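Swapping the CPU in an old Dell office desktop, is it worth the work?

Ottavio Mazza
23 July 2021
Hello everybody. We have a few old Dell desktops in our small office and I want to put a better processor in one of them before I decide about the others. The side is open now and the old chip is already out of the socket. My difficulty is that the power supply sits very close to the socket, and I do not have much room for my fingers. 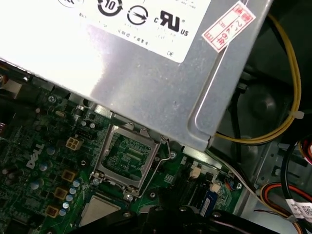 I paid 34 for the used processor from a seller called Veloso, so it is not a tragedy if I fail. But I would like not to destroy the board. Should I take out the power supply first, or do you all work beside it? I also found that the small 4 pin plug is almost under it, and pulling that one was not pleasant.

drikero
Take it out. Four screws at the back on most of these, then you slide it forward. I have bent contacts in one socket in my life and it was exactly from working in a tight place with the power supply still in. I needed a new board after.

Cando
I don't agree with drikero. If the metal plate over the socket can open all the way, you have enough space. Every cable you unplug is one more cable you can forget. I did a whole classroom of these in January and never removed a supply.

drikero
A whole classroom is good practice, but he is doing his first one.

Hạnh Cao
I am more with Cando, but please be slow. Hold the chip only at the edges and keep it level over the socket. Look for the two small notches before you lower it. Then let it go down by its own weight, do not push and do not slide it to find the position.

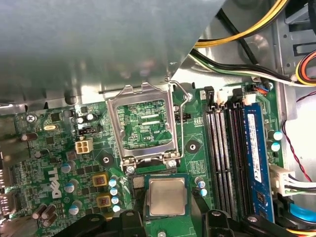

The lever will feel too hard when you close it. This is normal on this kind of socket, the first time I stopped in the middle and thought I broke something. If the chip is flat and the notches are in place, you can continue.

Ottavio Mazza
Thank you, this about the lever is very useful -- I would surely have stopped. Do I need to remove the memory also?

Cando
No, leave it. It is not in the way of the socket.

vunuden
One thing is missing from this thread. Check that the BIOS knows the new processor before you do anything. Update it with the old chip. I did it in the wrong order and had to put everything back, with paste on my sleeve. And when a chip is out, put it in a plastic tray, not on the carpet and not on the desk with the screws.
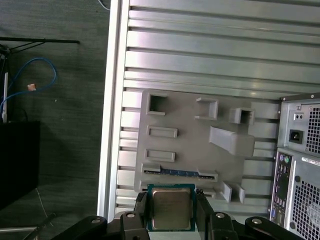
Hạnh Cao
How do you clean the old paste from the top of the chip?

vunuden
With isopropyl alcohol and a coffee filter, wiping from the outside to the middle. Paper towel leaves small pieces.

drikero
I still say to take the power supply out.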